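Fui ao dia aberto da Grindoston com expectativas baixas e saí de lá a falar sozinho no carro. A empresa abriu a oficina ao público numa manhã de dezembro para mostrar o Dindolo, o robô que anda a treinar para tratar da roupa, e eu, que detesto dobrar t-shirts, inscrevi-me logo que vi o anúncio.

Primeiro, o essencial para quem só quer saber se vale a pena: vale! A entrada é gratuita, as sessões duram 20 minutos e ficamos mesmo perto da máquina. Na minha havia gente de todas as idades e uma equipa com paciência para perguntas repetidas (as minhas, sobretudo).

O Dindolo trabalha no chão, o que me surpreendeu. Imaginava uma mesa impecável, tudo passado a ferro, e encontrei peças amarrotadas como as que tenho em casa. O software de planeamento chama-se Skedow e decide onde é que a pinça deve agarrar. Gostei de poder acompanhar no ecrã o que a câmara junto à pinça ia captando. 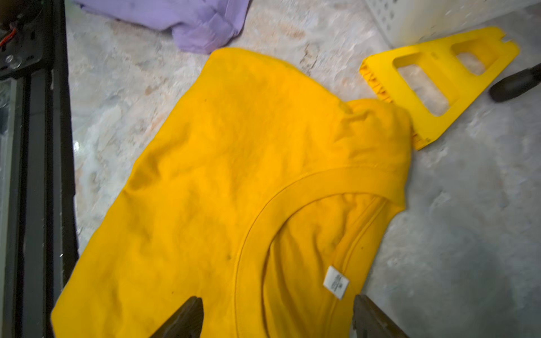 Os dois dedos da pinça junto à gola da t-shirt amarela, com a etiqueta à vista.

A gola foi a parte que mais me prendeu. Um tecido mole muda de forma ao mínimo toque, e uma manga enrolada sobre si mesma já complica tudo. Explicaram-nos que uma gola canelada, mais grossa, dá uma boa referência para perceber a orientação da peça. Fiquei a olhar para as minhas t-shirts com outros olhos – nunca tinha pensado na gola como um ponto de partida.

Quanto a defeitos, há alguns. É lento, bastante mais lento do que eu (e eu não sou rápido). O ecrã era pequeno para tanta gente e, da segunda fila, perdia-se o pormenor. Também gostava de ter visto peças mais difíceis, um lençol de elástico, por exemplo, que é o meu pesadelo pessoal.

Segundo a equipa, o Dindolo já treinou com cerca de 500 peças de roupa. Ainda não está à venda e não me quiseram dar um preço, nem sequer aproximado. Achei bem, prefiro isso a uma promessa.

Dou nota muito alta à visita e uma nota mais prudente à máquina, que ainda tem caminho pela frente. Se repetirem o dia aberto, tentem ficar na primeira fila e peçam para ver o ecrã do Skedow de perto. Eu volto de certeza, e levo o lençol de elástico.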